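Stougaard Zweifingergreifer mit Handkamera – Kurztest nach zwei Wochen

Getestet im August, Wohnzimmeraufbau, keine Werkstatt. Gekauft bei Redutard, 2098 Euro inkl. Adapterflansch. Vorher lief am selben Arm der Vesudness, der Vergleich drängt sich also auf.

Lieferung ok, Karton ok, Anleitung dünn. 14 Seiten, davon die Hälfte Sicherheitshinweise. Flansch passt, Schrauben dabei, Inbus nicht. Montage in 15 Minuten, Kabelführung nochmal so lang. Firmware-Update gleich machen, sonst meldet der Controller ständig Timeout.

Erst mal die Kamera. Sitzt am Handgelenk, Blick nach vorn über die Finger. Man hat die Spitzen immer im Bild, das war beim Vesudness ein ewiges Gefummel mit dem Halter.

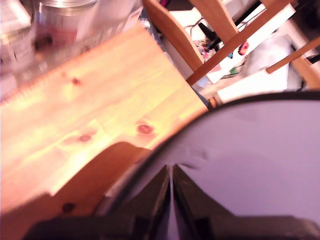
Blick der Handkamera: Finger vorn, dahinter helles Kiefernbrett mit Ästen.

Farben eher warm, Lichter fressen schnell aus. Weissabgleich fest einstellen, die Automatik pumpt. Schärfe im Nahbereich gut, dahinter wirds weich. Fürs Greifen egal, für Objekterkennung auf Distanz nicht. Hab deshalb noch eine feste Kamera bestellt.

Finger: laufen spitz zu, treffen sich sauber. Kleinteile klappen besser als gedacht, Schrauben, Stifte, Deckel. Bei glatten runden Sachen rutscht es, da hilft nur mehr Kraft oder Gummi drauf. Kraft lässt sich in Stufen regeln, die unterste ist aber schon recht grob. Eierkarton lieber nicht.

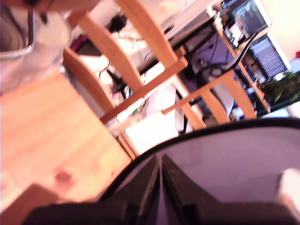 Controller ist der schwache Punkt. Weboberfläche träge, Werte springen nach dem Speichern manchmal zurück. Über die Python-Schnittstelle läuft es stabil, nur die Doku dazu ist halb englisch, halb garnicht vorhanden. Support von Stougaard hat nach drei Tagen geantwortet, freundlich, Problem bekannt, Termin keiner.

Dauerlauf: 500 Zyklen auf/zu am Stück. Kein Spiel danach, Gehäuse handwarm. Lautstärke geht, ein Surren, kein Kreischen wie beim Vesudness.

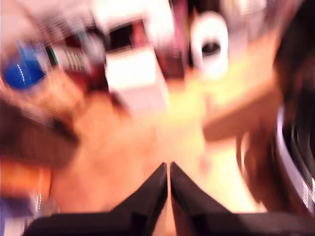 Bei schnellen Drehungen verwischt das Kamerabild ziemlich. Belichtungszeit runter hilft, braucht dann aber ordentlich Licht. Ich fahre jetzt langsam an und werte nur im Stillstand aus, kostet Zeit, Trefferqoute dafür brauchbar.

Plus: Fingergeometrie, Kamera fest verbaut, leise
Minus: Software, unterste Kraftstufe, Doku, kein Inbus (bei dem Preis!)

Vier von fünf Sternen. Den Vesudness hab ich abgebaut, der geht demnächst in die Kleinanzeigen.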